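Second arm for the sorting bench - worth it or are we kidding ourselves?
Forum: Equipment and Budgets

trisdale_lab wrote:
Putting numbers together for next year and I'd like someone to poke holes in them before my boss does. We have one arm on a tabletop doing pick and place with colored blocks on a wood board.

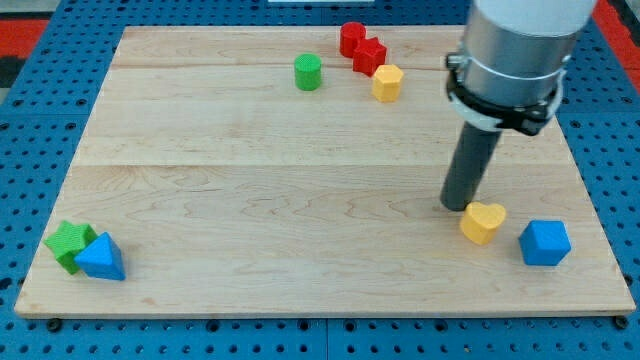 Kadora quoted us for a second arm, plus $600 a year for the support plan. I'm not sold. The sales guy kept saying "double the throughput" and I have yet to see one bench where that happened. Purchase request is due Tue 14 November. What would you cut?

benchrat wrote:
The support plan. We paid for it and got 3 replies by email, one of them asking for the serial number we had put in the subject line.

NFawzy wrote:
Careful with that. Ours covered a wrist joint in April and it would have hurt to pay for it ourselves. I'd keep the plan and drop the second arm.
- Naima Fawzy

benchrat wrote:
One joint. So you got lucky with when it broke.

pegboard_pete wrote:
Is that a tube style gripper? What are you paying for spare tips? On my Tuster quote they were $115 each and sat on the last page where I nearly missed them. Hearts and stars are a pain to hold compared with a cube, so I'd budget for tips before I budgeted for anything with a motor in it.

trisdale_lab wrote:
No tips on the quote at all, which worries me more than a high price would. I'll ask.

quietloop wrote:
Going to disagree with everybody. If one arm is busy all day, a second one makes sense even if you never get close to double. Do you know how many hours yours runs?

trisdale_lab wrote:
I pulled the log. 376 hours since April.

quietloop wrote:
Then no. That's a part-time arm. I take it back.

NFawzy wrote:
Hours don't tell you much if people are standing in line for it on the same two afternoons. Check the sign-up sheet first.

benchrat wrote:
Or move people to mornings, for free.

trisdale_lab wrote:
Mornings have been tried. Anyway, second arm is out of the request for now, tips are in, and I'm still going back and forth on the plan. If anyone has a Kadora renewal from this year, I'd like to know whether the price went up.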